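Prunstead Woodworking Boards > Finishing > Small Projects

Thread: Shellac or wipe-on poly for small boxes?

drawerpull58
I make small boxes with one drawer, mostly for desks and nightstands. Up to now I have used wipe-on poly on all of them. It holds up fine but the inside of the drawer smells for weeks, and my sister won't put anything in hers. I am thinking of switching to shellac for everything. Before I buy a gallon I want to hear from people who have lived with it. The boxes get handled every day and sometimes a glass gets set on top.

mapleandrust
Shellac inside, poly outside. Done.

The smell comes from oil-based finish in a closed space with no air moving. Shellac on the inside is dry in an hour and has no smell after a day or two. I would never put poly inside a drawer again.

tenon_ted
I'd go further and leave the inside bare. A drawer bottom and sides don't need finish. Old dressers were left raw inside and they slid fine for a hundred years with a rub of candle wax.

drawerpull58
Bare makes me nervous about the wood moving. If one side is sealed and the other isn't, doesn't it cup?

tenon_ted
On a wide panel, maybe. On a drawer side three inches tall, no. I have never had one cup. What I have had is a finished drawer that stuck in July because the finish on the runner got gummy.

kerfline
That was oil or poly that never cured. Shellac doesn't do that unless it's old. Check the date on the can. I had a can of Vesmont amber that sat in the garage two summers and it stayed tacky on a test piece for a week. Threw it out.

mapleandrust
Same. I mix from flakes now. Small jar, only what I need.

quietgrain
What about the glass on top? Shellac and a cold drink is a white ring. Shellac and a spilled real drink is a hole in the finish. I think people on this board oversell it.

kerfline
Dewaxed shellac under a coat of paste wax takes a cold glass for an hour with no mark. I tested it on scrap. Alcohol will hurt it, yes. Then you wipe on another coat and it melts into the old one. Try that with poly.

quietgrain
An hour is not overnight. My customers don't wipe on another coat, they email me for a refund. I sell these at 125 each, and the ones I did in shellac were the ones that came back.

drawerpull58
How many came back, if you don't mind? And did you use wax?

quietgrain
Two. One ring, one from hand lotion. No wax on either.

kerfline
So it was bare shellac.

quietgrain
It was shellac the way most people use shellac.

tenon_ted
You two had this argument last year.

For the outside I use a water-based poly, the Brolex satin. Three coats, light sanding between with 300. It raises the grain on the first coat so wet the box first, let it dry, and knock it down. No yellow color, which matters on light wood. The smell is gone by the next morning.

drawerpull58
Does it look like plastic?

tenon_ted
At five coats it does. At three, no.

finchlane
I'll add one thing on color. If the wood is pale and you have a painted edge on the drawer front, amber shellac will shift the paint. Red goes toward brick, white goes toward cream. Use blonde or go water-based. I like the pale box with a bit of red on the drawer, and I wouldn't want any amber over that.
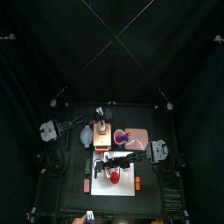
kerfline
Agree on blonde. I would still spray a light coat over the paint before anything else touches it. Wiping across a painted edge drags color onto the bare wood next to it, and then you are sanding again.

finchlane
Rattle can shellac works for that. Two light passes, ten minutes apart.

mapleandrust
Or paint the edge last. Finish the whole drawer front, scuff the edge, tape it off, paint. No dragging at all.

finchlane
Paint last chips on me. The edge is where fingers go.

drawerpull58
OK, here is where I landed. Blonde shellac inside the case, drawer sides left bare with wax on the bottom edges, Brolex satin on the outside. For the painted one I'll try the rattle can first and then the satin over it.

Does the water-based go over shellac without trouble?

tenon_ted
Over dewaxed, yes. If the can doesn't say dewaxed, assume it has wax in it and the top coat may peel.

quietgrain
Glad you're keeping shellac off the top.

kerfline
I'm still going to say wax would have saved both of those boxes.

drawerpull58
One more. Sandpaper. I have a roll of Siddiqui 100 and not much else besides the fine stuff. Is it a mistake to go from 100 right to 300?

mapleandrust
Yes. You will see every scratch as soon as the finish hits it. Get some 150 and some 220 and don't skip.

drawerpull58
Will do. Ordering tonight.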